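Packing arms coming to our returns room, what happens to the people?

Asked by Ourania Mitsotakis-Vlachou, 1 July 2024

Hi all! I work in returns at Stadari (school bags, stationery, that sort of thing) and my manager wants robot arms on the backpack table by November. We're a crew of 4 and I've been doing this long enough that my thumbs click when I open a zipper. I'm not against it, I just can't get a straight answer on what my day will look like. Do they keep you on the table? Do you end up babysitting? The bags are what worry me most, all those straps. I went over to our Witden site to see how they do it.
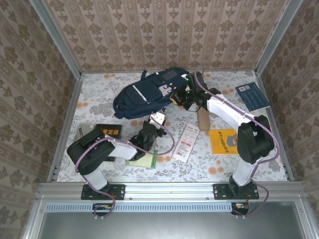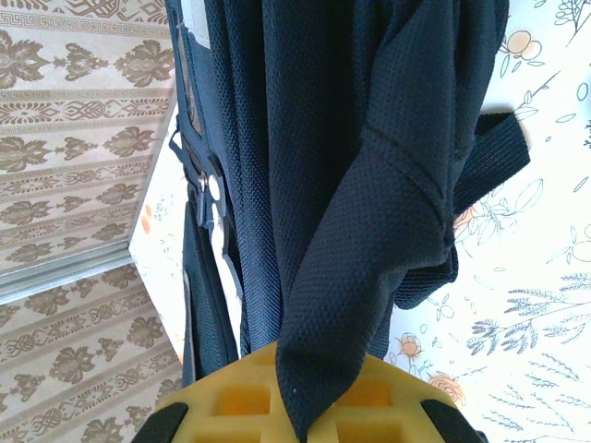

3 answers

Wilfredo Agbayani
We got arms 2 years back. Nobody on my shift was let go, but the job did change. I used to handle every bag myself and now I set out the items, clear jams and write up whatever got missed. Easier on the hands, harder on the head (I get bored, I'll admit it). Soft stuff with straps was our worst category for months. Ask now who fixes it when it stops, and whether that person gets paid more for it. We didn't ask and it took forever to sort out.

Bok-nam Yoo
depends on the company

Ulises Guzmán
Agree with Wilfredo about the pay question. I'd also ask what happens to your hourly target. Ours went up the first week, before the thing was even keeping pace with us, and we had to argue it back down. Get the training hours in writing too, and make sure they're on the clock. Is your lead any help, or is this all coming from upstairs?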